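Clelside Shared Workshop
Gripper build: frequently asked questions
Last updated 2/7/24

What is the Vulter?

The Vulter is a hand-held gripper you squeeze open and closed yourself, with a camera mounted behind the fingers. We record people doing ordinary household jobs with it and use the recordings to train a small arm to do the same jobs. The arm is a separate build and has its own page.

Who runs the project?

Melaniia Savchuk looks after the hardware and Obed Mensah does the software. Rodrigo Robles handles bookings for the printers. If you have a question that isn't covered here, leave a note in the project tray and one of us will get back to you.

Can I build one at home?

Yes. You need a 3D printer, a set of hex keys, a small soldering iron and a flat surface to glue up on. Members can print the parts at the workshop for the cost of the filament. The last full set of parts came to 70 dollars without the camera.

What filament should I use?

PETG for the mount and anything that takes a screw. PLA is fine for a first test fit but it creeps if you leave it in a hot car. Colour makes no difference to the mount. Please keep the fingers black or another dark matte colour, as shiny filament gives the tracking trouble.

Where do the markers go?

One on each finger, at the upper inner corner, flat and with the white border left on. Don't trim the border. The software reads the two markers to work out how far the fingers are open, and it needs the white edge to find them. Print them on matte paper — gloss laminate washes out under a ceiling light.

What jobs are you recording at the moment?

Cupboard doors, mostly. We started with drawers last October and moved on once we had enough of them.

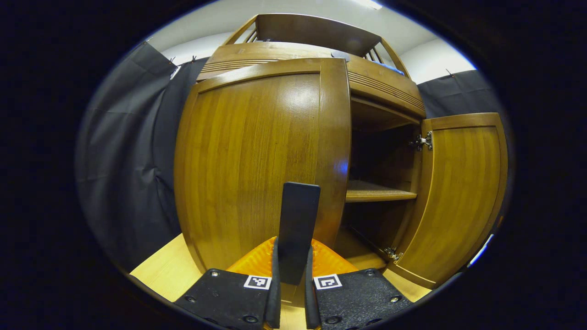
Doors are harder than they sound. The hand has to follow an arc, and people tend to let go early and push the last bit with a knuckle. Please keep hold of the door until it stops. If you let go, finish the take anyway and mark it as a slip in the log.

How many recordings do you need?

We aim for 100 good takes per job before Obed runs any training. The whole set stands at 2,109 takes, slips included. We keep the slips.

My fingers don't close evenly. What's wrong?

Usually the left linkage is on backwards. The longer end goes toward the handle. If that's right, back the pivot bolts off a quarter turn and try again. Macarena Arrieta wrote up a fix for worn pivots — it's in the green binder.

Do I have to share my recordings?

No. If you do want to add them, keep faces, mail and family photos out of view. Takes under 10 seconds can go in as they are, longer ones should be split.

Can I borrow the workshop's gripper?

Members can, for up to a week. Bring back the charger as well.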